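From: Themis Theodorakopoulos
To: quilters-and-menders list
Date: Sep 23, 2023
Subject: Re: Pre-printed grid cloth, is it worth it?

Brallier wrote:

> I've switched over to the printed grid cloth from Wovis for all my
> table covers and I'm never going back. No more chalk, no more ruler.
> You just follow the lines and everything comes out square. They say
> it stays true through 65 washes. I paid $94 for the bolt and I reckon
> it's already saved me that in time. Has anyone else made the jump?

I haven't made the jump and I'm not likely to. I've got nothing against Brallier's table covers, which I'm sure are lovely, but I'd like to know who did the 65 washes. Was it the same piece of cloth every time? Hot or cold? Did they measure both ways, or only along the length, where cotton behaves differently? I wrote to the shop in March and asked all of this. The reply thanked me for my interest and offered me 16 per cent off.

My bigger worry is the printing. A woven check is part of the cloth, so if you cut along a coloured thread you're on the grain. A printed line sits wherever the roller put it. I bought a metre of the Bemo version two years ago, pulled a thread to check, and the lines wandered off the grain by a finger's width before I reached the far selvedge. You can follow those lines as neatly as you like and your hem will still twist once it's been through the machine.
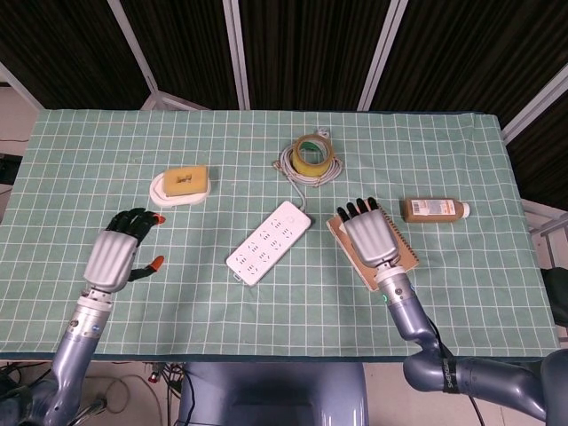 Colour is the other thing people skip over when they're shopping from a screen. I like a soft green as much as anyone, and I've had a mint kitchen since before it was fashionable. But thin white lines on a pale mint ground, at night, under a yellow bulb, with my eyes? I'd be back to chalk within the hour. If you must have a printed grid, get a dark line on a light ground and try it under your own lamp before you pay for a whole bolt.

As for the claim on the Somogyi site that 3,000 sewers have "made the change", I'd ask how many changed back. Buying a bolt once is hardly a conversion.

Brallier, would you do me a favour? Pull one crosswise thread near the cut end and tell us how far the nearest line drifts from it. Then wash a hemmed piece a few times and lay it flat on the table. If it's still square I'll say so on the list, and I'll pay full price for mine.

Themis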